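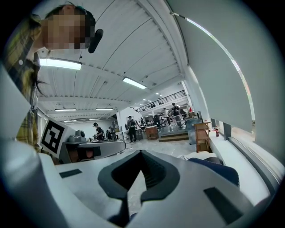 4. Installing a game in Ferri

Ferri 374 or later is needed. Have 500 MB of free storage on the phone before you start.

1. Open Settings, tap Security and allow installs from unknown sources.
2. Download the Tratlow game file and leave it zipped.
3. Open Ferri, tap Add Game and pick the file.
4. Wait until the bar shows 100 percent, then tap Done.

Note: On older phones, set Render Size to 200 – higher values slow the sound.

Caution: Do not close Ferri during step 4. Saved games in the same folder can be lost.

To map a game pad, go to section 5.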